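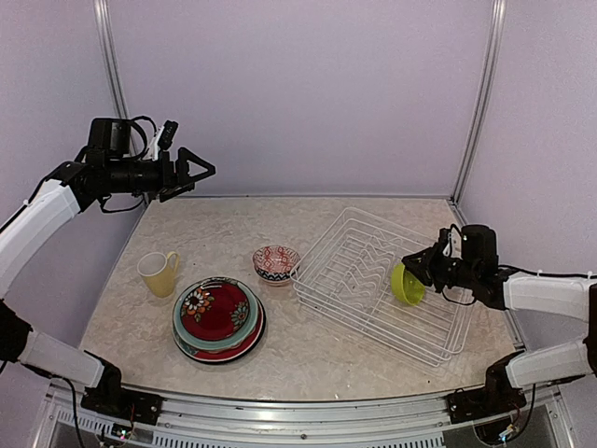 *Slide 1. Green bowl on its way to the rack, mug and plates still to go.*

Speaker notes, 2021-03-08. Henok Ejigu. Leave slide 1 up while people find seats.

Hello everyone, thanks for coming! I'm Henok, and I spend my working days teaching two robot arms to put crockery in a dish rack. My mum thinks this is hilarious (pause, let them laugh, or don't pause if they aren't going to).

So, how do you teach an arm a job like that? You could write down every movement as numbers. I tried that in October and it was miserable. What we do now is show it. A person drives both arms through the whole job, start to finish, and we record everything: where the joints were, what the cameras saw, when the fingers closed. Do that enough times and you've got something a program can learn from.

There are two ways of doing the showing, and people mix them up, so go slowly.

1. By hand. You take hold of the arm itself and push it where you want it. Lovely for beginners, but your own hands end up all over the camera pictures.
2. By remote control. You move one thing over here and the arm copies you over there. Fiddlier to learn, much cleaner recordings. It's what I use for the dishes.

(Ask who's played one of those claw machines at the seaside. It's a bit like that, only with two claws and better odds.)

Point at the bowl on the slide. See how it's tipped over? You do that without thinking at home. With a remote you have to decide when to turn your wrist, and new people always leave it too late and clonk the wires. I still do it when I'm tired!

Next slide.

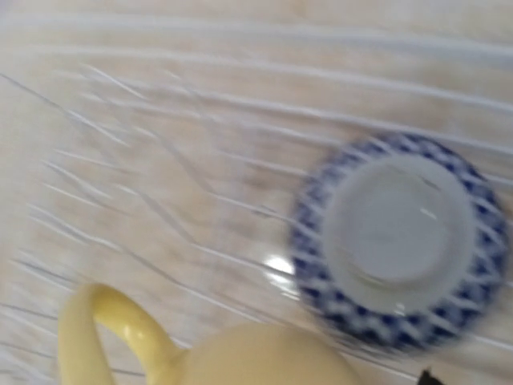 **Motine Remote Handling Team, Jernura**

Wrist camera view. Let them look for a moment before talking. The blue and white plate is easy enough to find, and so's the yellow mug handle, but the wires are a right mess when the picture blurs. White wires on a pale table, what could go wrong?

My tip for drivers is to slow down near the rack. Zoom across the open table if you like, then creep. I ask new drivers for 8 practice goes before we keep anything, and Lidatska, our recording tool, lets you bin a bad one straight away.

Numbers, if anyone asks: 18 drivers so far, over 1000 recordings kept. Don't get drawn into the Baert comparison, it eats the whole question time.

Then hand over to the demo. Check the remote is switched on BEFORE inviting someone up.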